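Minutes, Skalta bake counter group, December 2020

Taken by me again, since I was the one with a pen. I've tried to keep it in order but we jumped around a lot (mostly me, sorry), so a few things are grouped where they made sense afterward.

**Last meeting's notes**

Read through the November notes quickly. One fix: I'd written that Overo delivers the donut boxes flat on Mondays. It's Tuesdays. Everything else was fine and we moved on.

**Boxes and liners**

We're down to 175 of the small brown boxes. That sounded like plenty to me until Ximeng Mao pointed out what one busy Saturday does to the pile, and she's right, so we're ordering now. Overo's smallest order is 2000, and we spent way too long on where on earth we'd put them. Agreed: the shelf over the coat hooks, once the old menu boards come down. I said I'd do the boards this week and I'm writing it here so I can't wriggle out of it.

The liners are a different story, we have stacks. I asked if we could go plain next time to save a little money. Ximeng likes the red print and so does most everybody, and I'll admit a donut looks a bit lonely on bare paper. Printed liners stay. Plain ones can come back up in spring if the price jumps.

Somebody also asked about going to a box with a closing lid for the counter. Short answer was no, we want people to see the icing! Takeout orders already go in the taller ones from Kovberg and that's working okay.

**The display cases**

The long item, and the one I cared about. We had both clear-lid cases out on the brown table so we could quit arguing from memory about how many donuts go in each and whether they stay in their boxes.

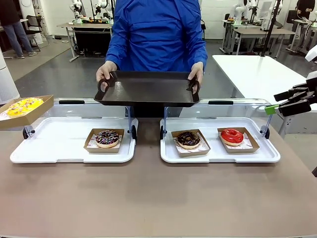
*Item 3: both cases with the lids up, sprinkles on the left, chocolate with flecks and red glaze on the right.*

I went in wanting donuts straight on the white base, no boxes, because I think it looks more like a real bakery. I lost that one pretty fast. With the boxes, whoever is serving picks up the box and never touches the donut, and the base doesn't get icing all over it. I still think a bare one looks prettier, but I'm the person who usually does the wiping, so fine, boxes it is.

How many per case was harder. Two boxes side by side with a little air between them looks generous, and one box off to the side looks like we're about to sell out (Ximeng says this makes people buy faster, I say it makes people walk away). We went back and forth and settled on keeping two in each case during the morning and letting it drop to one after lunch. If a case goes down to nothing, shut the lid and refill from the back tray before opening it again.

A few smaller things that came up while we were standing there:

- Lids get opened by the black grip on top, please, and not by the sides. The clear edges show every fingerprint.
- Leave a gap between the two cases. I kept pushing them together and was told to stop.
- Boxes face the customer square on. Mine are always crooked. Noted.
- Red glaze goes in the right-hand case from now on, so regulars know where to look.

**Trays**

We talked about the black trays with the looped handles. Everyone likes carrying them and we don't have enough on a weekend. Ozoliņš has them for $12 each and I was told to get four. They need a proper home too. Right now they end up leaning against the flour bin, then someone kicks them, then we all blame each other. Ximeng is going to clear the bottom rack by the sink and put a strip of tape on it with "TRAYS" in big letters.

**Flavors for the holidays**

Chocolate with sprinkles stays, no discussion, kids would riot. Chocolate with the golden-brown flecks stays too. The red glaze was meant to be a December thing only, but it sold about 65 last week, so we're keeping it through January and then we'll look again. I put in a word for a lemon one and got a polite silence. I'll bring a test batch next time and see if that helps.

**Closing up**

Cases get emptied, wiped and dried before the lids go down for the night. We found one shut wet last week and it smelled like a gym bag. Mild soap and the soft cloth only, the green scrubber scratches the plastic. I'll print this and stick it by the sink.

**To do**

- Me: menu boards down, box order to Overo, four trays from Ozoliņš, sink note, lemon batch
- Ximeng: bottom rack, tape label, new price cards for the red glaze
- Whoever opens Thursday: check the liners haven't gotten damp on the low shelf

Next meeting same time, same table. Bring your own mug, we ran short.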